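장례식장 안전·시설 점검표 (소견 포함)
브로브소프 추모관 본관 및 별관

2026년 1월 12일
글: 테오도르 에네, 시설 점검 담당
최종 수정: 개관 전 재확인 결과 반영

점검 기준은 지난번과 같다. 표기도 같다. '적합', '조건부', '부적합' 세 가지이고, '대체로 괜찮음'이라는 칸은 없다. 지난 점검 때 누가 여백에 그렇게 적어 놓았는데, 필체를 보니 나였다.

1. 주 출입구 및 진입로

1-1. 경사로 미끄럼 방지 띠: 조건부
오른쪽 띠가 끝에서부터 말려 올라온다. 운구 때 선두에 선 사람의 발이 정확히 닿는 자리다. 접착제로 다시 붙였다고 들었으나 손으로 당기니 순순히 따라왔다. 나사 고정식으로 교체할 것.

1-2. 자동문 개방 유지 시간: 부적합
문이 9초 만에 닫히기 시작한다. 관을 든 여섯 사람은 9초 안에 문턱을 넘지 않으며, 넘으라고 재촉할 수도 없다. 현재는 직원이 감지기 앞에 서서 가끔 팔을 흔드는 방식으로 해결하고 있다. 조문객 가운데 몇 분이 인사로 알고 답례를 하셨다고 한다. 운구용 수동 고정 스위치가 안내대 밑에 이미 달려 있으니 그걸 쓰면 된다. 스위치에 이름표를 붙일 것.

1-3. 야간 조명: 적합
현관 위 등 하나가 다른 것보다 노랗다. 안전 문제는 아니라서 점수에 넣지 않았다.

2. 빈소 (1호실, 2호실)

2-1. 비상구 유도등: 1호실 적합, 2호실 부적합
2호실 유도등은 켜져 있다. 다만 근조 화환 뒤에서 켜져 있다. 화환 받침의 위치를 바닥에 표시해 두었으니 꽃집 배송 기사에게도 알릴 것. 화환은 크기로 예를 표하는 물건이라 줄여 달라고 할 수는 없고, 옆으로 두 걸음만 옮겨 달라고 하면 된다.

2-2. 촛대와 커튼 사이 간격: 조건부
1호실은 충분하다. 2호실은 창문을 닫았을 때만 충분하다. 창을 열면 커튼이 촛대 쪽으로 문상을 간다. 커튼 끈을 달거나 건전지식 초로 바꿀 것. 샤밈 쿠레시 실장은 건전지식 초가 "너무 규칙적으로 깜빡인다"며 반대 의견을 냈고, 의견은 여기 적어 둔다. 끈은 내일이라도 달 수 있다.

2-3. 향로 받침: 적합
내열판 교체 완료. 예전 판은 버려 달라고 했는데 휴게실에서 냄비 받침으로 쓰이고 있었다. 용도 변경은 점검 범위 밖이다.

2-4. 접이식 의자: 조건부
다리 잠금쇠가 헐거운 의자를 골라 창고로 뺐다. 빼 놓은 의자에는 붉은 띠를 묶었다. 붉은 띠가 예쁘다고 다시 내오지 말 것.
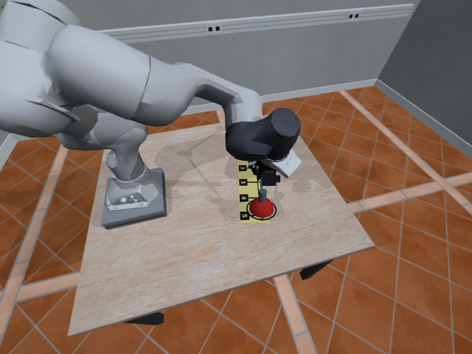
2-5. 음향 설비 전선 정리: 부적합
추도사용 마이크 선이 통로를 가로지른다. 누가 그 위에 깔개를 덮어 놓았는데, 덮기 전에는 보고 피할 수라도 있었다. 선을 벽 쪽으로 돌리고 바닥 덮개를 쓸 것. 길이가 모자라면 연장선을 사면 된다. 구매 요청서는 서랍 둘째 칸에 있다.

3. 안치실

3-1. 온도 기록: 적합
기록지가 빠짐없이 채워져 있다. 피오렐라 젠틸레 씨가 맡은 뒤로 글씨도 읽을 수 있게 되었다. 전임자 시절의 숫자는 지금도 해석이 갈린다.

3-2. 운반용 대차 제동 장치: 조건부
뒷바퀴 제동은 양쪽 모두 듣는다. 앞바퀴 왼쪽은 밟으면 소리만 난다. 정비업체 워다르에 연락해 두었고, 3월 정기 방문 때 보겠다는 답을 받았다. 3월까지는 기다릴 수 없으니 당겨 달라고 다시 요청할 것. 그 전에는 경사 구간에서 이 대차를 쓰지 않는다.

3-3. 환기 장치: 적합
소음이 있으나 기준 이내. 옆방에서 들으면 누가 콧노래를 부르는 것 같다는 민원이 한 건 있었다. 음정은 점검하지 않았다.

3-4. 보호 장구 비치: 적합
장갑은 대, 중, 소 모두 있음. 소는 아무도 손대지 않아 상자가 새것 그대로다. 다음 주문에서는 소를 줄여도 된다.

4. 사무실 및 부고 접수대

안전 점검표에 부고 접수대가 왜 있느냐는 질문을 해마다 받는다. 홀로웨이 지점에서 서류 선반이 통째로 내려앉은 뒤로 넣었다. 다친 사람은 없었고, 지난 부고 원고들이 연도 구분 없이 섞였다.

4-1. 서류 선반 벽 고정: 적합
보관 중인 부고 원고는 1,674건이다. 종이는 생각보다 무겁다. 선반 맨 윗단은 비워 둘 것. 지금 거기 올라가 있는 커피 기계도 포함해서 하는 말이다.

4-2. 멀티탭 부하: 부적합
멀티탭에 멀티탭이 꽂혀 있고 거기에 전기난로가 꽂혀 있다. 마리사 롬바르디 씨는 발이 시리다고 하며, 이는 사실로 보인다. 접수대 자리가 문 바로 옆이다. 난로는 벽 콘센트에 직접 연결하고, 문틈 막이를 새로 달 것. 틈으로 들어오는 바람이 원인인데 난로만 나무랄 일은 아니다.

4-3. 소화기: 조건부
압력 정상, 점검표 부착 정상. 위치가 문제다. 외투걸이 뒤에 있어서 조문객이 많은 날일수록 찾기 어렵다. 외투걸이를 옮길 것.

4-4. 비상 연락망: 부적합
벽에 붙은 연락망 첫 줄에 벤세슬라오 갈린도 씨가 있다. 이분은 은퇴하셨다. 전화를 걸어 보니 반갑게 받으셨고, 불이 났느냐고 물으시고는 아니라고 하자 텃밭 이야기를 한참 하셨다. 훌륭한 분이지만 비상 연락처로는 통화가 길다. 새로 작성하여 교체할 것.

5. 별관 식당

5-1. 가스 차단 밸브: 적합
손잡이 방향 표시가 새로 붙었다. 글씨가 크고 좋다.

5-2. 바닥 물기: 조건부
국솥과 배식대 사이 타일이 미끄럽다. 물기 주의 표지판은 있는데 창고 안에서 창고를 지키고 있다. 배식 시간에는 꺼내 놓을 것.

5-3. 수용 인원 표시: 적합
표시는 적합하다. 준수 여부는 별개의 문제로, 에리아 마을에서 버스로 단체 조문을 오신 날에는 복도까지 상이 나갔다. 복도는 피난 통로다. 육개장을 드시는 분께 자리를 옮겨 달라고 말하기가 얼마나 어려운지는 나도 해 봐서 안다. 그런 날에는 2호실을 미리 비워 식사 자리로 돌릴 것.

6. 주차장 및 운구 차량

6-1. 운구차 뒷문 지지대: 적합
최대 6분까지 열어 둔 상태로 관찰했고 처지지 않았다. 지지대 밑에 서 있겠다는 사람이 없어서 관찰은 옆에서 했다.

6-2. 차량 내 소화기 및 삼각대: 적합
삼각대는 두 개 있다. 하나만 있으면 되지만 두어도 무방하다.

6-3. 배수구 덮개: 부적합
정문 쪽 덮개의 틈이 넓어 구두 굽이 빠진다. 작년에도 같은 내용을 적었고 당시 조치 칸에는 '주의 안내함'이라고 되어 있다. 굽이 빠진 분들은 이미 충분히 주의하게 되셨을 것이다. 촘촘한 덮개로 교체할 것. 견적서는 이 점검표 뒤에 붙였다.

7. 조치 순서

자동문 스위치 이름표, 멀티탭, 마이크 선은 다음 장례 전까지. 유도등 앞 화환 자리는 표시를 해 두었으니 지키기만 하면 된다. 배수구 덮개와 대차는 외부 업체 일정에 달렸으므로 쿠레시 실장이 날짜를 받아 이 아래에 적어 주기 바란다. 연락망은 롬바르디 씨가 새로 치고, 갈린도 씨께는 번호를 내린다고 미리 말씀드릴 것. 통화는 점심시간을 피해서 넉넉하게 잡는다.

재점검은 조치 칸이 채워진 뒤에 한다. '대체로 완료'는 받지 않는다.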